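Kurnen Lane Gallery – The Round Table Before We Clear It

Welcome to the gallery page of our flat in Kurnen Lane. I began to keep these pages in November, when we moved here from Bainbridge with too many boxes and one good table. Every page is for one corner of the home. The kitchen shelf has a page already, and the hallway hooks too. Now it is the turn of the small table beside the sofa, where all of us put down whatever is in our hands when we come in.

A table like this collects things very quickly. In the morning it is clear, and by the evening there are wrappers, little boxes, somebody's keys and a cup. I don't mind it so much. When I was a child my grandmother had the same kind of table, always with a cloth on it, and she said that a table without a cloth is not dressed yet. So ours is also dressed.

The cloth is my favourite part. I found it at the Karnby market, at a stall with bed covers and cushion fronts, and I paid 8 dollars after a very polite discussion. The colour is beige, so it goes with everything, and the white shapes on it make it more cheerful. It never lies completely flat. I tried to iron it once on low heat, and after this I decided that I like it as it is.
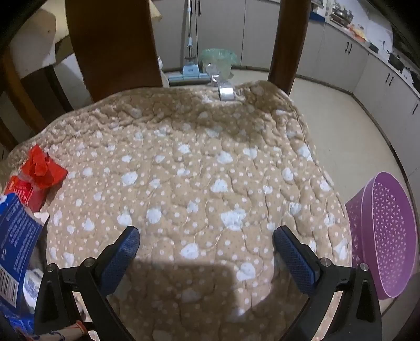
The beige cloth with its white dots and patches, and two packages at the left side, one red and one blue.

For those who ask how I wash it: cold water, a gentle cycle, and 400 spins per minute if your machine lets you choose. Mine is an old Kiltby and it has its own opinion, but 400 is the lowest number on the dial and the cloth comes out well. I dry it over the back of two chairs and not on the line, so the filling stays even. Please do not use the dryer – I did this with another quilted piece and one side became hard like cardboard.

A few people wrote to me after the kitchen page and asked where I put the small things when I tidy. My method is simple. First I take away everything that is rubbish, so mostly torn packaging. Then I put the small boxes together in one place, the tall things at the back and the low things in front. Then I shake the cloth over the balcony. The whole job takes less time than boiling the kettle, if I do not stop to read the labels.
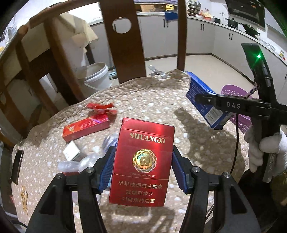
Reading labels is my weakness, I must say. I like the gold lettering, the old-fashioned emblems, all the effort that somebody put into a small piece of cardboard. In a drawer I keep a collection of matchboxes and tea labels, 173 pieces at the last count, and my family would be happy if it did not grow. The best ones are in an album from Bainbridge, with a grey linen cover and corners of thin paper. The others wait in envelopes, sorted by colour, and red is the thickest envelope by far.

Next I would like to do the page for the balcony, with the herb pots and the folding stool, but the light there is difficult before noon. After this will come the bookshelf, if I find the courage to dust it. If you have the same cloth in another colour, please write to me through the contact form. I saw it once in grey at Karnby and I am still sorry that I left it there.

Page views so far: 391
Back to all galleries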